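The **Furnival League** was a women's rights association active in the port town of Zurkham. It campaigned for equal pay in the canning trade and for the right of married women to keep their posts.
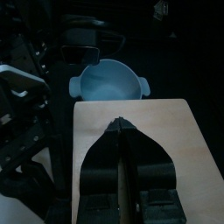 The League grew out of a reading circle with 14 members. Its rules barred paid officers and set dues at 2 pence a month.
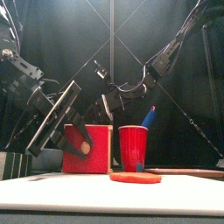 *Source: Zurkham Town Archive*

Its paper, *Flavia*, ran for 29 issues. Early numbers dealt mainly with wages - later ones turned to child care and divorce law.

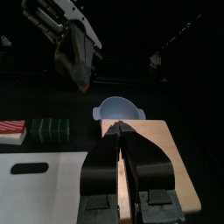
*Reading time: 2 min*

A split over strike action led four branches to leave and form the Jerach Union. 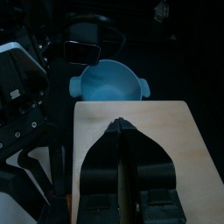 Furnival

The two bodies shared a meeting hall until the League closed one February. Its minute books survive in part.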